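Inside the Open Day at the Proltent Handling Laboratory

Reading time: 5 minutes

The Proltent Handling Laboratory opens its doors to outside visitors once a year, in January, and the invitation is brief. Guests are asked to arrive by nine in the morning, to wear flat shoes, and to stay behind the line on the floor while the arms are under power. Everything else is left to the staff on duty.

This year's program was devoted to household goods. In earlier years the laboratory had shown its work on cartons and trays, which are regular in shape and easy to plan for. Furniture is a different matter. A chair has legs that get in the way of one another, a seat that is wide in two directions, and a center of weight that moves as soon as the piece is turned. Manufacturers who assemble, inspect, or repack chairs still do most of that work by hand, and several of them had sent representatives to see how far the machines have come.

The day was organized jointly with Plotow, a regional training body for the furniture trades, and was limited to 49 visitors. They were divided into small groups and taken through the building in turn. Each group spent the first part of its visit in a seminar room, where the laboratory's approach was set out in plain terms. The operators guide the arms through a task by hand control, and the recordings of those sessions are used to teach the system to carry out the same task alone. The present goal is 100 complete recordings for each type of chair.

Visitors were then shown into the work area. The table there is covered in black plastic sheeting, and the chair used for the demonstration is white, with tubular legs. It is handled on its side, with an arm at the left and another at the right.
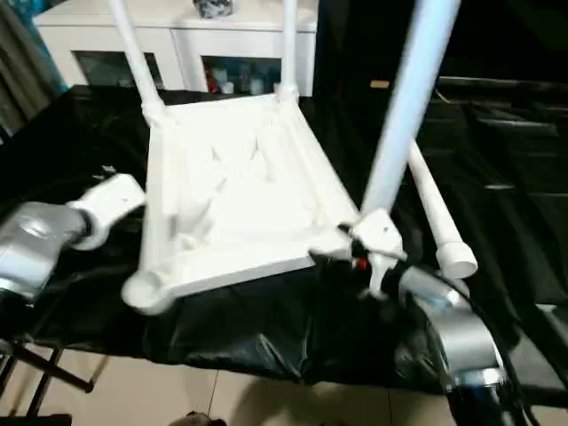 A representative of Cabrera asked whether the arms would manage a chair with a padded seat, given that most of the company's returns are upholstered, and added that a mark left on fabric costs more to put right than a loose leg. The laboratory's reply was cautious. Padded seats are on the schedule for the spring, and no results will be offered before then. For the present, work is confined to hard seats and to legs of a uniform thickness.

The question of grip took up much of the discussion that followed. A person lifting a chair adjusts the hold without thinking, and will shift a hand along a leg until the balance feels right. An arm must be told, or must learn, where a hold is sound. The staff explained that the joint between leg and seat is usually a good place to take hold, as the chair is stiff there and less likely to twist. The middle of a leg gives a longer lever and a less steady result. When both arms are engaged, each must also allow for the force applied by the other, and small errors on one side are soon felt on the other.

For this reason the laboratory relies on more than one point of view. A camera at the head gives the operator the general arrangement of the work. Others are carried close to the grippers and follow them wherever they go. The near view is narrow, and visitors who took a turn at the monitors found it hard to read at first. Operators in training are given 2 weeks with the near view before they attempt a full task, and the laboratory considers this period essential.

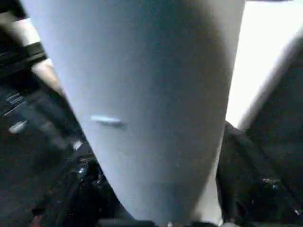 What the Visitors Were Told About Cost

The laboratory does not sell equipment and gave no prices. It did, however, distribute a short paper prepared with Skalimell, a firm that advises small factories on new machinery. The paper recommends that a company look first at the variety of goods it handles. A workshop producing a single model in large numbers may be better served by a fixed jig and a simple lift. A workshop that changes models every few weeks is closer to the kind of user the laboratory has in mind.

The paper also advises against planning for fewer staff in the first year. Someone must watch the arms, reset the work, and decide when a recording is good enough to keep. Plotow has proposed a course for this role, with 5 places in its first intake, and applications will be accepted through the training body's office.

Safety was treated at length. The floor line, the stop buttons, and the rule against reaching across the table while an arm is live were each explained twice, once in the seminar room and again beside the equipment. Several guests from older plants asked for copies of the rules, and these were supplied at the desk.

The afternoon closed with a general session, at which the padded seat came up again, along with folding chairs and stools. The laboratory has agreed to publish a list of the furniture types it intends to study, in the order in which it will study them. The next open day is planned for the same month next year.

Reader Comments

millwright_dan
We run stackable chairs and the trouble is always separating them, never lifting them. Did anyone bring that up?

Oakline
I was in the second group. Stacking was mentioned at the end but they didn't have much to say on it yet. The handout is worth reading if you can get a copy.

P. in Finishing
Agree with the point on upholstery. Would like to see the spring results before our plant spends a dime.

tessellate
Is the Plotow course day or evening? The article doesn't say.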